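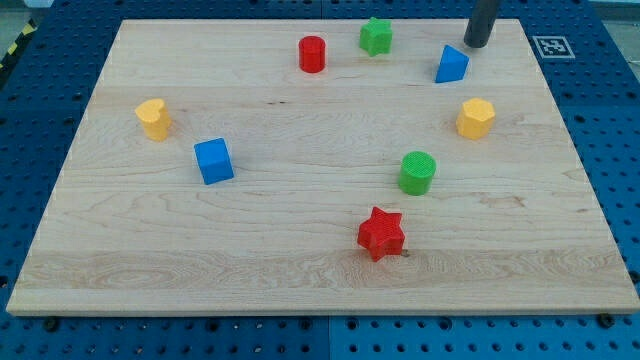
Planning a vow renewal in 42 days

October 9, 2021

So we did it! Fifteen years married and we finally had the party we couldn't afford the first time. My sister booked us the upstairs room at the Orkham back in the summer, then they double-booked it, and that's how I ended up with 42 days to find somewhere else for all our people.

We went with the garden at Lai – tiny, a bit of a hike from the parking lot, but they let us bring our own food and only wanted a $1,000 deposit (which we got back, yay). Markos Galanis did the ceremony. He kept it to 15 minutes like I begged him to, and he still made my dad cry twice.

Things I'd do differently: order the chairs sooner, eat before the photos, and skip the favors. I still have 2 boxes of those little candles in the hall closet if anybody wants them.

A few of you asked about my dress. It was my original one, let out at the sides and cut to the knee. My mother-in-law took a while to come around on that – she loves it now, or says she does.

More photos in December, once I get them all sorted!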